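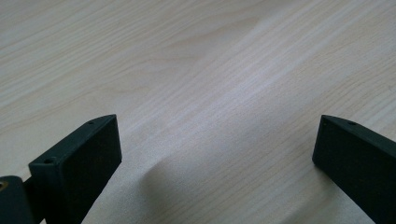 Shared kitchen checklist, Bindimwood
October. By Halima Wike
3 min read
Search the site Enter a keyword Go

Walk the kitchen in this order and write a comment against every line, even if the comment is only "fine". Start at the back door. The walk takes 20 minutes if the pantry is in order.

1. Exits and floor
Back door opens fully from inside without a key. OK.
Floor mat lies flat. Corner by the sink curls up. Replace before winter.
Nothing stored in the passage. Two crates of squash moved to the shed during the walk.

2. Fire
Extinguisher on its hook, gauge in the green. OK.
Fire blanket within reach of the stove, not above it. Still above it. Same comment as last time. Needs a new hook by the light switch.
Smoke alarm tested with the button. OK, loud in the hall as well.

3. Stove and electrical
Burner knobs turn and click off. Left rear knob is stiff. Tag it until the repair.
Kettle and toaster cords not frayed. Toaster cord has tape on it. Taken out of use.
Outlets near the sink trip when tested. OK.

4. Work surfaces
Tables steady, no splinters, no lifted edges. Long table rocks slightly. Felt pad under one foot will do for now.
Cutting boards for raw meat kept apart from the rest. OK, but the labels are wearing off.
Knives in the block or the rack, never in a drawer. One in a drawer.

5. Refrigerator and freezer
Refrigerator at 40 or below. OK.
Freezer door seals all the way around. Ice on the lower hinge side. Defrost this month.
Leftovers carry a name and a day. Three did not. Thrown out.

6. Dry goods and containers
Lids fit and close all the way. Two plastic ones cracked, thrown out.
Glass checked for chips at the rim. Run a finger around the outside only. OK.
Lids and shoulders wiped clean of flour and sugar. Partly done. See the rota.
Contents and open date on each container. 16 checked. Most have contents, few have dates.
No signs of mice or moths on the bottom shelf. OK.

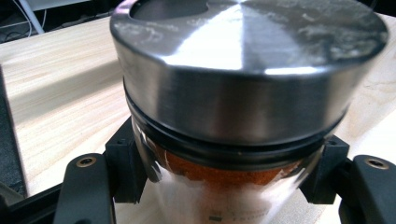 Ifeanyi Abubakar: On section 6, could we put the date on the side instead of the top? At Trolturton we wrote on the lids and they got swapped in the wash, so the rice had the oat date for weeks. Masking tape on the body of the container stays with the food. I can bring a roll.

Changed as suggested. From the next walk, dates go on the side.

7. First aid and chemicals
Burn gel and blue bandages in the box. Gel is out of date. Order more.
Bleach and oven cleaner on the low shelf, away from food. OK.
Spray bottles labeled. One blank bottle emptied and rinsed.

Still open: fire blanket hook, stove knob, door mat, burn gel. Sign the sheet and leave it on the clipboard inside the pantry door.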